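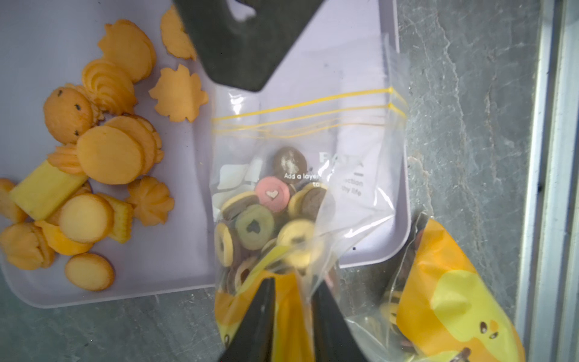 Third cookie press in six years and I think I'm done buying them. I went with the Minhas one, the metal barrel with the trigger handle, got it at the kitchen store in Rudarville for 50 dollars on sale (60 regular). My last one stripped its ratchet halfway through a double batch so I was not in a forgiving mood. Short version – good press, bad instructions, one disc I'd throw away. The swirled rosettes in the photo are the kind of thing I wanted a press for, that piped look with proper ridges, and for years mine looked like thumbprints with ambition. A flat flower with scalloped edges is the other shape I care about. Everything else is extra.

First the trigger. One squeeze, one click, one cookie. Mostly. The first two or three out of every fill are junk, scrape them off and put them back in the barrel. After that it settles down. My old press needed a squeeze and a half which is impossible to do the same way twice. My hand did get sore by the fourth tray, and I have smallish hands, so if you have arthritis try one in the store before you buy. The spring is stiff.

Dough matters more than the press, sorry. Butter soft but not shiny. No chilling!! The booklet says chill for an hour and that is just wrong, cold dough jams in the disc and then you squeeze harder and then you get a blob. Room temp dough, cold bare pan. No parchment, no grease, the cookie has to grab the metal or it lifts right back up with the press. Took me two ruined trays to remeber that one.

Discs. They're metal, they seat with a quarter turn, the numbers are stamped so small I ended up marking the backs with nail polish. The wreath disc is useless. Comes out as a broken ring every time, tried it with three doughs. Heart is ok. Tree is ok if you press slow. The rosette tip is a separate nozzle and it's the best thing in the box, but you have to twist as you lift and the booklet doesn't mention it at all.

Speaking of the booklet – temps are in Celsius only on the page I got, and the almond recipe leaves out the flour. Just skips it. I wrote to Minhas through their site and got a form reply.

Cleaning. Barrel rinses out fine. The cap has a groove where butter collects, use a toothpick. Dont put the discs in the dishwasher, mine came out with gray spots and they rub off on the dough. Dry everything before you put it back together or the threads get gritty.

Compared with the Vostholm, which my sister-in-law has and I borrowed over Christmas: the Vostholm is lighter and easier on the hand, plastic barrel, holds less. You refill constantly. Nicer case though. The Minhas comes in a cardboard box that tore the first week so everything lives in a bread bag now.

Would I buy it again, yes at 50, probably not at 60. Four stars, would be five with a booklet somebody had proofread. Will update after the bake sale in April if the ratchet goes.

Posted Wednesday, March 27, 2019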